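Home Machines Forum > General > Can a machine do the laundry yet?

plarkari_user
Posts: 12
Thursday, July 23, 2020

Good evening to all. I am reading this forum for a long time but I write rarely, so please excuse my English.

My question is simple. My mother-in-law runs a small guesthouse and she washes and folds every day. A salesman from Drunar told her that in two years she can buy a machine with arms that takes the clothes from the washer, dries them, folds them and puts them on the shelf. She believed him, and now she wants to delay the repair of her old washer and save the money for this machine. I think this is a mistake. But I am not an expert, so I ask here: is there any machine today that does the complete work, from the basket to the shelf?

Khanyisile Zwane
Moderator

No, there is not one that you can buy. Repair the washer.

There are machines that do one part. The washer itself is one, and we forget it because it is old. There are also folding machines for hotels, and they work well with flat things of one size, like sheets and towels. Between those parts a person is still walking with a basket.

tzoubi

I agree with Khanyisile about the buying, but I disagree a little about the rest. The hotel folders are good, and I worked with one for a whole summer in a linen service. We put 400 towels through in one shift and two people were enough. If the guesthouse has mostly sheets and towels, then half of the problem is already solved for somebody with money. Your mother-in-law probably does not have the volume for it.

Tamer Zoubi

nudent

May I say something against this? In the linen service, who puts the towel into the folder?

tzoubi

A person. Two corners, one on each side, and the belt takes it.

nudent

So this is exactly my point. To find the two corners of a towel that comes out of the dryer in a ball is the difficult work. The folding after that is geometry. The salesmen always show the second part in their videos, and the towel is always lying flat at the start.

tzoubi

Yes, but a person finds the corners in two seconds and needs no training for it. I don't see why this should stay difficult for a machine with good cameras. In the factory where I am now we have an arm that picks metal brackets from a mixed bin, and ten years ago everybody told me it was not possible.

nudent

A bracket has the same shape when you lift it. A shirt has not. When you lift a shirt by the sleeve it becomes another object, and the camera has to understand it again from zero. Please don't compare them.

Khanyisile Zwane
Moderator

You can compare them, just politely.

I will add the shop side. I keep the equipment in a small tailoring workshop, and we tried last June to have the finished shirts folded by a machine. The rental was for 30 days. With new, pressed shirts of the same cut it did very nice work. With shirts that customers brought back for alteration, it stopped all the time. A thick collar, a missing button, a fabric that slides too much, and somebody had to come and pull it straight. We returned it and the women at the table were faster anyway.

phillips_k

I read all your answers with interest. In my opinion the question "can it fold" is too small. I tried to write down what a person does between a dirty shirt and a clean shelf, and where I think the machines are now. Correct me if you see it differently.

1. Sorting. Colors can be sorted by a camera. To read the care label inside the collar, you must first find the collar. Not ready, in my opinion.

2. Putting the clothes into the washer and closing it. For a top loader with the lid open it is more or less dropping something into a hole, so I think this will be the first step that works at home. A front loader is harder because of the rubber ring, and the hand must go in from the side.

3. The shirt itself. A polo is a good test for everybody who says that clothes are easy. It has a soft body and a stiffer collar, and the part with the buttons does not bend like the rest. Look how this green one lies on top of the cabinet, already folded, still a little rumpled and with the edges hanging over. A machine has to decide if this is "finished" or if it has to begin again. I would say finished. My wife would say begin again. 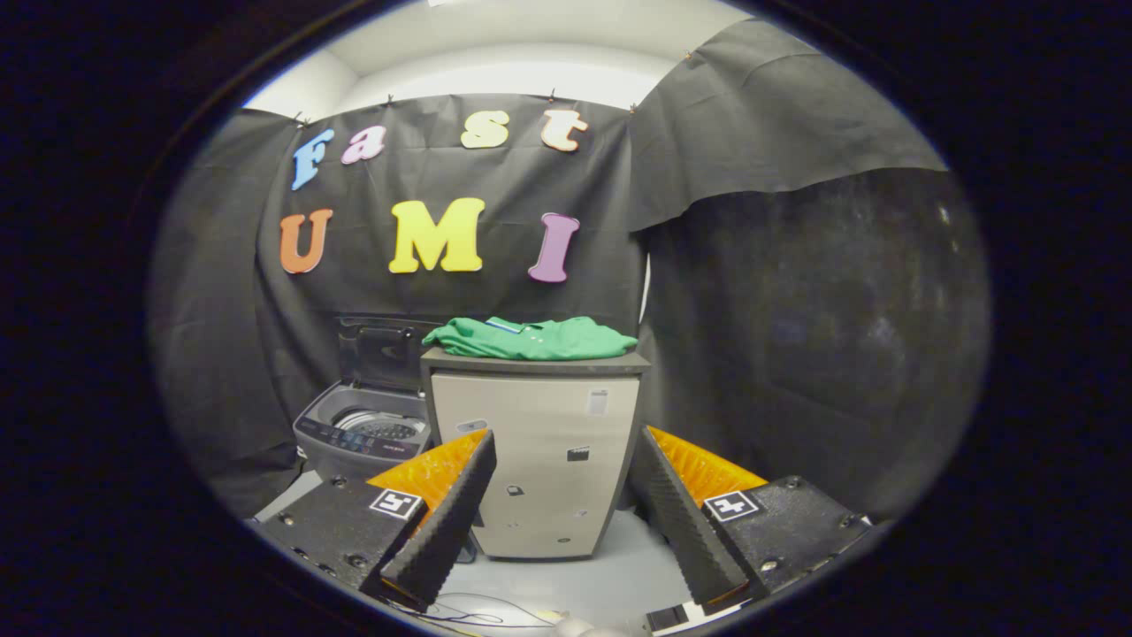

4. Taking wet clothes out. They are heavy and twisted together, and in a top loader they wrap around the middle part. I have not seen any machine do this well.

5. The shelf. Tamer will say it is easy, and for one pile I believe him. In my house the pile is already leaning and the new shirt must go under the old ones, so that everything is worn in turn.

tzoubi

I will not say it is easy! But your point 4 I would put differently. Pulling is simple, a machine can pull stronger than you. What is missing is to feel when a sleeve is caught, and to stop before it tears. For this you need sensing in the fingers, and there I see progress every year.

nudent

Every year for how many years?

tzoubi

You are a hard person to please. I say twelve until a normal family has one.

nudent

I say that in twelve years we will have the same thread with new user names. But I liked the list of phillips_k. Point 2 I accept also, if the lid is already open.

plarkari_user

Thank you all very much for the serious answers. I translated the list for my mother-in-law and read it to her at the kitchen table. At point 5 she laughed, because she also puts the new ones under the old ones. She agreed to call the repairman on Monday. About the salesman she is still not convinced that he was wrong, only that he was early.

One more question, if it is allowed in the same thread. The repairman says that the pump and the belt should both be changed. Is it normal to change the two together?

Khanyisile Zwane
Moderator

Please open a new thread in Repairs and write the model number there. Ask him to show you the belt before he changes it.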